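Wakoline (book)

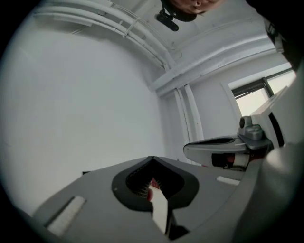

Wakoline is a work of sports non-fiction by Sebastian Sima, describing one season the author spent as a reserve goalkeeper with Jostlow, a semi-professional water polo club. It was first issued in hardback by Chambi and later reprinted in paperback by Plonero, with a new afterword. The title is the name of the open-air pool where the club trained and played its home matches.

Background

Sima had written match reports and profiles for several years before approaching the club. He had swum at school but had never played water polo in a league. The club agreed to register him as its third goalkeeper on condition that he attended every training session and paid the usual membership fee. He joined in July, when the squad returned for pre-season work, and left after the final home match the following spring.

The author kept handwritten notes throughout the season. According to the afterword, these came to 1356 pages, most of them written in the changing room or on the team coach. The published text runs to 364 pages in the first edition.

Contents

The book is divided into 3 parts. The first covers pre-season training, with long passages on the eggbeater kick, the leg movement that keeps a goalkeeper high in the water. Sima describes failing the club's basic test, which required him to hold both hands above the surface for two minutes, and the weeks of practice that followed.

The second part deals with the league season and is arranged by fixture. Away matches receive more space than home ones. A chapter on refereeing sets out the difference between ordinary and exclusion fouls and includes interviews with two officials. Another chapter is given over to the history of the pool, which had been built for public bathing and was too shallow at one end for senior matches until the floor was lowered.

The third part describes the author's only competitive appearance, in the last quarter of a match already lost. He let in two goals and made one save, which he attributes to the ball striking his forearm. The remaining chapters follow the first-choice goalkeeper through injury and retirement.

Editions

The Chambi hardback contains a glossary and a plan of the pool. The Plonero paperback omits the plan, corrects several scores in the second part and adds the afterword, in which Sima returns to the club and finds most of the squad replaced. The page numbering differs between the two editions, and the index was reset for the paperback.

See also

Participatory journalism
Water polo goalkeeper
Eggbeater kick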